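The See-Through Pantry

There is a shop on the lower end of the harbor road called Bugti, and it sells almost nothing in a bag. Candy, dried fruit, tea, buttons, hair ribbon, bath salts - all of it sits in clear boxes on open shelves, and when you buy some it goes into a smaller clear box and comes home with you. I went in on a Friday for a birthday card and came out an hour later with licorice, a head full of plans and no card.

I have been a closed-cupboard person my whole life. Tins with lids, baskets with lids, a drawer I opened with my hip. So I spent most of March doing it the other way, moving one shelf at a time into clear plastic, and I want to report that I have become the sort of person who stands in the hallway admiring a shelf with the light on.

The fun begins when you tip something out of its bag. A bag hides the shape of what's in it. Pour out anything with corners - folded paper stars, tea pyramids, those three-sided crackers that break if you look at them - and it stacks itself in a way you could never arrange by hand. The points catch on each other, little gaps open up, and the whole heap has a kind of lean to it. Round things roll flat and settle. Angular things climb.

I like an open-topped box for this, with straight sides, and I like it only about half full. My first instinct was to fill everything to the brim, which looks generous for a day and then you reach in and half of it is on the floor. Half full, you can get your whole hand in. You can also see the pile properly, and dark pieces look especially good this way, with a spot of warm color on each one showing up at every angle through the plastic. 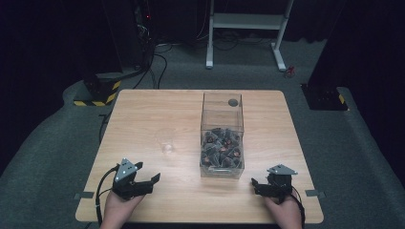
Small cups are the other thing I would buy again tomorrow. A clear cup next to the big box turns into a serving dish, a measure, a place for the one piece that broke. Mine cost next to nothing and I lose them constantly (put a clear cup on a pale table and walk away, and good luck to you). I have started keeping them stacked on the windowsill, where at least the sun gives them away.

Then there is the table itself. If you are going to sort, sort on light wood. I tried the black glass desk in the spare room first and could see every fingerprint and none of the contents. I tried the kitchen counter, speckled gray, and lost a whole row of beads in the pattern. Pale wood with a quiet grain is just right: enough going on to be pretty, not enough to hide things. Rounded corners help too, particularly if you circle the table while you work, as I do, and have the hips I have.

Shopping for boxes was more of an adventure than I expected. Junura makes a tall one with a lid that clicks, excellent for rice and pasta, and the click is so satisfying that I opened and shut it through an entire radio play. Surnix does a shallow tray with dividers that lift out. I bought two for sewing things and then went back for another two, and now every spool I own has an address. Cullex goes the other way, with wide boxes and loose lids that rest on top, and those have won my heart for anything soft.

Soft things deserve a section to themselves, because they behave so differently. Ribbon in a bag turns into a knot. Ribbon wound on a card is tidy but goes flat, with a crease every couple of inches that you have to iron out before you can use it. What you want is a roomy box and a light hand. Let the ribbon fall in loops, let it fold over on itself, and don't press the lid down on it. Sheer fabric is the loveliest of all. One layer is barely there, and where it doubles back it goes frosty and pale, so a bundle of it has more shades than you'd think a colorless thing could have.

A slightly smoky lid suits it, too. I was against tinted plastic on principle when I started (what is the point of a window with the blind down?) and I have changed my mind completely. With a crisp, perfectly clear lid you get the ceiling lamp bouncing back at you. With a bit of gray in it everything underneath looks calmer. 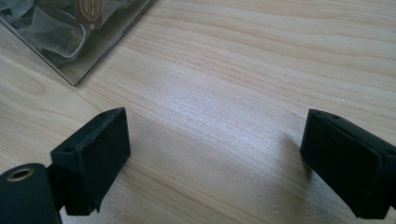
Labels I argued with myself about for a week. If you can see what's inside, why write it down? But then I found an old sheet of stickers at the back of a drawer, brown and gold, much too grand for dried beans, and put one on the beans anyway. It made me laugh every time I went for the soup pot. So now I label for pleasure. The grander the label and the humbler the contents, the better. Keep it small and put it near one edge so it doesn't block the view, and if you plan on washing the box, stick it to the lid.

Washing, by the way, should be done with a soft cloth and nothing rough. I took a scouring pad to my first Junura and it has looked like a foggy morning ever since. Warm water, a drop of dish soap, dry it straight away with something that doesn't shed. For static, which draws every speck of lint in the house to the outside of the box, a barely damp cloth once a week does it for me.

A few things did not work. Flour in clear plastic looks dusty from the first scoop. Brown sugar is handsome for two days and then becomes a brick you can watch becoming a brick. Coffee wants the dark, so mine went back in its tin. And batteries, which I had laid out with such care in a Surnix tray, looked exactly like batteries in a tray, so they live in the drawer again with the string and the takeout menus.

But the buttons! I had 1712 of them, left from three generations of coats, and I know that because I counted them over one long rainy weekend. They had been in a cookie tin since before I was born. They're sorted by color now in a row of Cullex boxes along the top of the bookcase, the blues by the window, and visitors who have never sewn on a button in their lives walk over and ask if they can put a hand in. Of course they can. I keep that row without lids.

My next project is the bathroom cabinet, one shelf a week until the whole thing is done. I've already set aside a box for the cotton balls, and I have my eye on a long narrow one at Bugti for the combs, if it's still there when I go back for that birthday card.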